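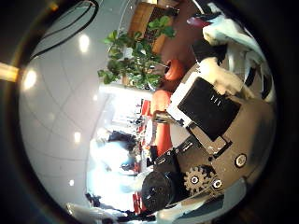 The reading had been given to Chrysoula Michailidis because she was the groom's godmother and because the bishop had said no.

She had been allowed four minutes. The palace at Grelel sent a sheet with the figure underlined, along with a seating plan and a note about hats. There would be 321 guests in the chapel and cameras from 28 countries. She was to walk up after the second hymn, read the passage from the card, and sit down again. The card would be on the lectern already.

She had known the prince since he was two days old. His mother had been her roommate at school in Grondinville, long before anyone thought of her as a queen, and they had shared a bathroom with a broken latch and a coat that fit neither of them well. The mother had been dead nine years now. The papers mentioned it every time they printed his picture.

On the morning of the wedding a car took her down from the hotel. The streets were shut from the Mosquera bridge to the chapel, and people had slept on the sidewalk in chairs. A man held up a cake with the couple's faces on it. The driver said his daughter was in the crowd somewhere and had told him not to wave.

"Will you?" Chrysoula asked.

"I'll have to see where she's standing," he said.

She was seated on the left, behind a duke who smelled of cough drops. The bride, a veterinarian from Plollow, came in on her brother's arm and walked too fast, so that the organist had to leave out part of the march. The prince turned around before he was supposed to. Someone behind Chrysoula made a small noise about it.

After the second hymn she got up and went to the lectern. The card was there. It was the wrong card. It had the bishop's prayer for the nation on it, typed large, with the pauses marked in red.

She looked at the bishop. He was looking at the ceiling.

She did not know the passage by heart. She knew the first line and said that, and then she stopped. She could hear the duke unwrapping something.

"Your mother burned rice," she said to the prince. "She burned it every week for three years. She'd scrape it into the trash and open the window and say we were going out. We never had any money, so going out meant we walked to the train station and split a roll. She told me once that she would marry the first person who ate the rice. Your father ate the rice. I was there. He had two plates."

The king, in the front row, put his hand over his mouth.

"That's all I know about it," she said. "I hope you'll both be hungry."

She went back to her seat. It had taken less than a minute. The bishop came forward and read his prayer for the nation with every pause in place.

At the lunch a woman from the press office found her by the coats and asked if she could have a copy of the remarks, for the record. Chrysoula said there wasn't one. The woman wrote that down.

"And the rice," she said. "Was it white or brown?"

"White," said Chrysoula. "To start with."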